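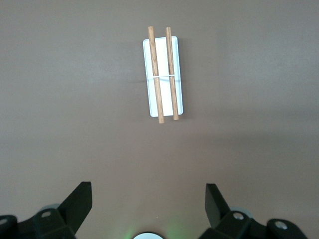
White tray on the brown tabletop.

Saturday, 4 pm. Katden cider, second tasting! Batch 7 is so much better than last month's, all green apple and a little honey, and the finish just keeps going. Batch 11 still smells of struck match, so I'm racking it again and leaving it alone until January. Bottled 148 of the Andis perry too (over 316 to go, ugh). Try it with the hard sheep cheese next time, slightly chilled. Need more crown caps.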